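Tabletop manipulation cell, budgeting

A tabletop manipulation cell is a robot arm, a gripper and a fixed work surface, bought and costed as one unit. At Zillton, planning is split into 3 budget lines: arm and gripper, table and mounting, and props. Wanpen Petchrat's worksheet for the Osik cell puts the props line at $3773 – kitchenware, toy food and spares – with 50 percent held back until the layout is fixed. 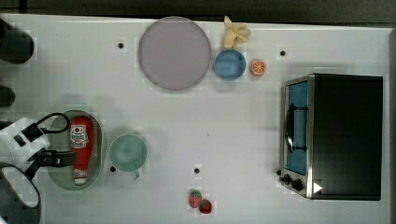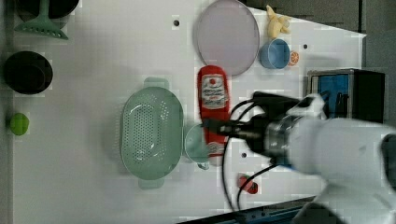 Ketchup bottle task, Osik cell. The bottle is in the gripper in the next view and in the colander in the last.
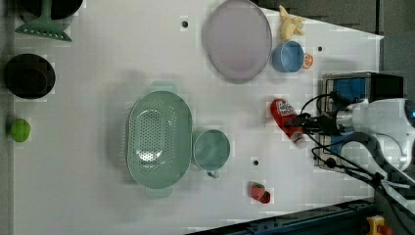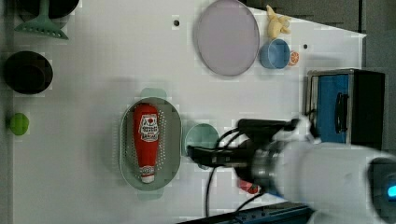 Cable slack, gripper fingers and table inserts are treated as consumables and reordered each July. Lead times are entered per supplier. Povwood quotes tables separately from frames, so the two must be matched by hole pattern before an order is placed. Floor space is charged to the host department.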